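# Kapitel 2: Das Hemd auf dem Bett

Kaum ein Kleidungsstück liegt so oft vor uns wie ein T-Shirt, und kaum eines lehrt uns so viel über Stoff! Wer es einmal mit Geduld ausgebreitet und wieder zusammengeschoben hat — am besten auf einem Bett, wo genug Platz ist —, der sieht Nähte, Säume und Falten mit anderen Augen. Genau damit wollen wir in diesem Kapitel anfangen. 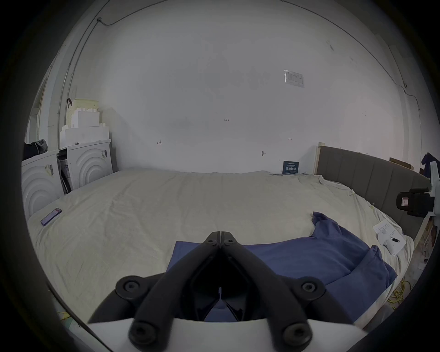
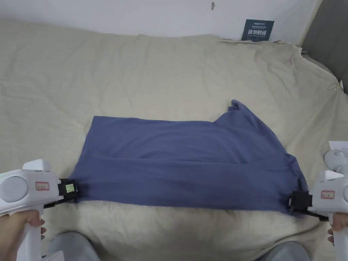

Blauer Stoff auf hellem Grund: Achten Sie auf den Verlauf der Falten.

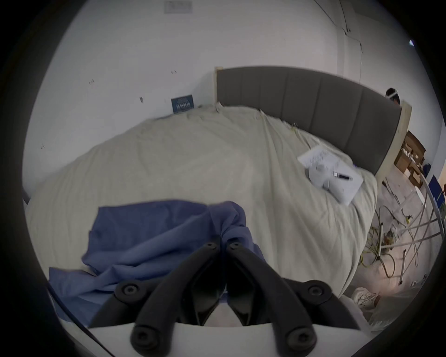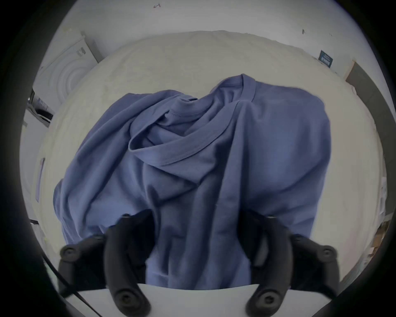
Wäsche und Wohnen, Band 2 · Seite 510

Im vierten Bild ist der gerippte Halsausschnitt gut zu erkennen, samt der Naht an seiner Kante. Der Kragen ist beim Falten unser bester Freund, denn er verrät uns sofort, wo oben ist, selbst wenn das Hemd noch ein Haufen ist. Das zweite Bild zeigt einen breit ausgelegten Stoff, dessen untere Kante straff gezogen ist. So eine gespannte Kante ist eine herrliche Ausgangslinie!

Malte Lindemann nennt sie in seinem Kurs in Wirkilach die »Grundlinie«, und wir übernehmen das Wort gern. Nehmen Sie jetzt ein eigenes T-Shirt, werfen Sie es locker aufs Bett und suchen Sie zuerst den Kragen, dann beide Schulternähte. Streichen Sie noch nichts glatt — das kommt in Abschnitt 2.1.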